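Chapter 13
Opening books and how engines use them

An opening book is a stored list of positions with a move for each. No search, just look-up. Skeria shipped with 1,160 lines in its first book — small, even then. It played them instantly and only started thinking once it was out of book.
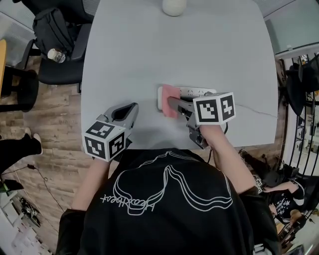 Prerkstead, 14/11/2018

Skeria v Maddocks, game 2. Both engines in book for the first few moves, then Maddocks leaves early and burns half it's clock. Keep this game handy, we come back to it when we get to book learning. Jaseo handles the same postion differently — see exercise 2.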